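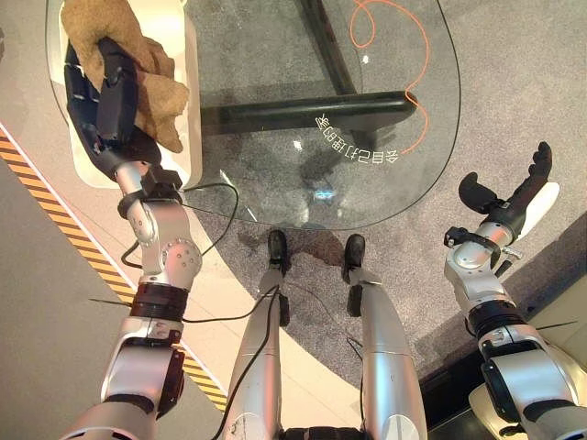
Besstead asks, in a margin note on the first draft, why a chapter on imitation learning should begin with cleaning a table. The task is short, the cloth changes shape in the hand, and glass gives poor depth readings. Each of these affects how demonstrations are collected.

Chapter 3
Learning to Wipe from Demonstration

We use the Nellano set, which holds 3,567 demonstrations by 40 operators. Section 3.1 defines the state and action spaces. Section 3.2 trains the Plarnix policy on sequences of 48 steps. Contact force is left to the exercises.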